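2024-05-29
Posted by Flulach Support Desk

Ticket 312 – Dishwasher stops mid-cycle, water left in base

Unit: Vindden 800, built in, connected to the sink drain.

Reported: the machine stops with error 7 after the first rinse. Gray water stays in the bottom. It last had a service in November.

Step 1. Power and reset
Switched off at the breaker, waited two minutes, switched back on. Error 7 cleared, then came back on the next short wash.

Step 2. Filter
Took out the lower rack and lifted the filter. Some grease and a piece of label. Rinsed it, put it back, same error. Dishes are being washed by hand until this is closed – the customer is fine with that for now.

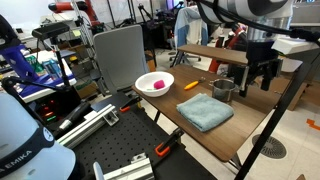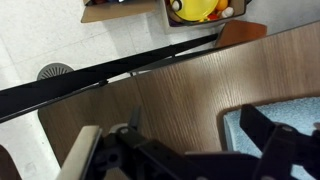

Step 3. Drain hose
Pulled the unit forward and found the hose pressed flat behind the left foot. Straightened it and clipped it higher. Water now drains, but slowly.

Step 4. Drain pump
Pump hums and turns by hand. One blade is chipped. Ordered a replacement from Jaunzems, part listed as in stock.

Status: open, waiting for part. Do not run the long program before the pump is changed – short wash only, and stop it if error 7 shows again.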